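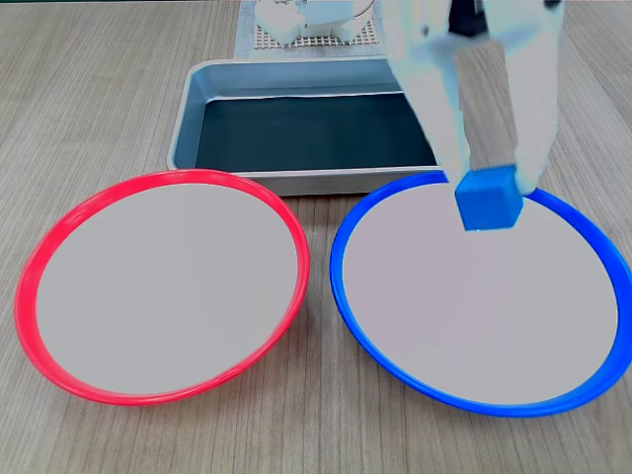

Sorting by colour: our table layout project
Cecilia Ansah, Pradport group

I picked the sorting table for my project as I'm a bit obsessed with tidy surfaces (my desk at home says otherwise!). The question was simple: which layout makes it easiest to see where a small block belongs? I went for a red-rimmed dish, a blue-rimmed dish and a metal tray with a dark liner, all on the pale wood table.

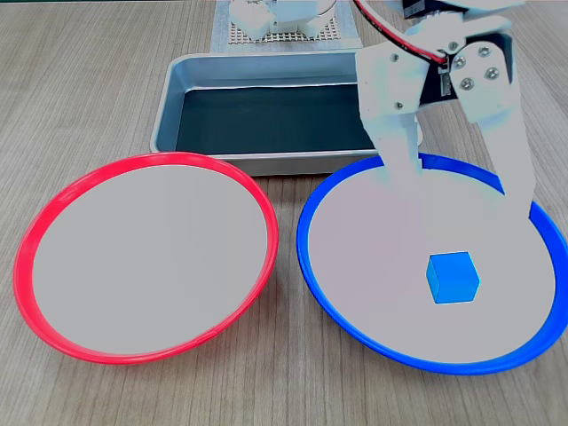

Blue block, blue rim was the rule, and I still had to write it on my hand. I asked 71 people at the Prirkbridge open day which layout they liked best, and the dishes side by side won easily. Quite a few said the pale insides made the block stand out, which pleased me no end. 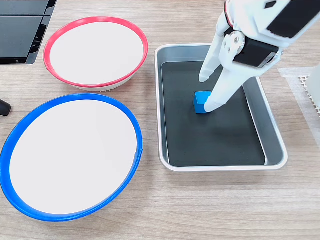

The tray got more love than I'd expected too, mostly for its raised sides. Next time I'd like to try a green rim and a bigger tray – my tutor wants the new plan by January, so I'd better get drawing.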